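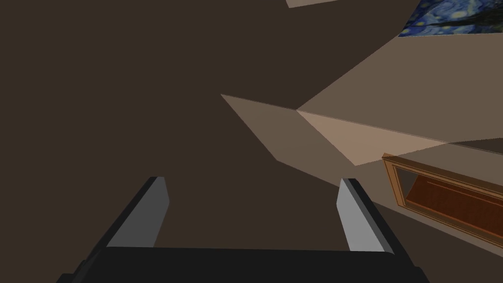
Household robotics is the branch of robotics concerned with machines that carry out domestic chores such as tidying, laundry, dishwashing and cooking. It overlaps with light shop-floor automation, where similar arms and grippers are used for packing, sorting and feeding parts to other machines. Single-purpose appliances, including robot vacuums and lawn mowers, are widely sold. General-purpose machines that can move from one chore to another are still mostly found in laboratories and trials.

Background

Factory robots have been in use since the 1960s. Most repeat a fixed motion on parts that arrive in a known position, often behind a fence or light curtain. A home offers few of these conditions. Furniture is moved, lighting changes through the day, and the same kind of object may come in many shapes. People, children and pets share the floor with the machine.

Early attempts at a household robot relied on hand-written rules for each object and each step. Such systems could work well in a prepared kitchen but tended to fail when a cupboard or a cup was replaced. Later work has leaned on learning, in which a control program is trained on recorded examples of a task.

Grippers

The most common hand on a research arm is the parallel gripper, which has two flat fingers that open and close along a line. It is cheap, strong for its size and easy to model. It handles boxes, bottles, handles and blocks well. Thin items lying flat on a table are harder, as the fingers need an edge to close on, and cloth can slip or bunch up. Hands with several jointed fingers can turn an object within the grasp, but they cost more and wear out sooner.

Simulation

Much training is done in computer-rendered rooms. A simulated arm can repeat a task thousands of times without breaking plates or wearing down its joints, and the furniture, wall pictures and surface colors can be changed between runs. The aim of these changes is to keep the program from depending on any one room.

Simulation is least accurate where objects touch. Friction, soft materials and liquids are difficult to model, and a grasp that holds on screen may fail on a real arm. The difference is known as the sim-to-real gap. Many groups train first in simulation and then add a smaller set of recordings from physical robots.

Trials

The Esarard household trial tested one wheeled robot with a single arm on clearing tables and loading a dishwasher. It logged 1,413 attempts in furnished test apartments. Rigid dishes were handled more reliably than cutlery, and most stops that needed a person's help followed a dropped or jammed item.

Movwood, a maker of flat-pack furniture, ran a separate trial at its Pumphrey plant, where a fixed arm placed fittings into trays. The arm kept up with the line on screws and dowels supplied in sorted bins. Mixed bins were left to staff. The company kept the arm for the night shift – a slower line – and did not extend it to final packing.

Jimadell is a set of simulated chores used to compare control programs. It contains about 100 tasks, among them opening drawers, stacking bowls and moving objects between shelves. Scores are given separately for rooms included in training and for rooms the program has not met before. The second score is usually lower.

Current limits

Speed remains a common complaint. A robot may take several minutes to fold a shirt that a person folds in seconds. Reliability is a larger obstacle, as a machine that succeeds nine times in ten still needs someone nearby. Long chores make this worse, with each step adding another chance of failure.

Safety also limits what can be sold. An arm strong enough to lift a full pot can injure a person, and cleaning products, stoves and knives bring further risks. Makers of home models have mostly answered with low speeds and light loads, which rule out some of the heavier work.

See also

Domestic robot
Industrial robot
Robot end effector
Robot learning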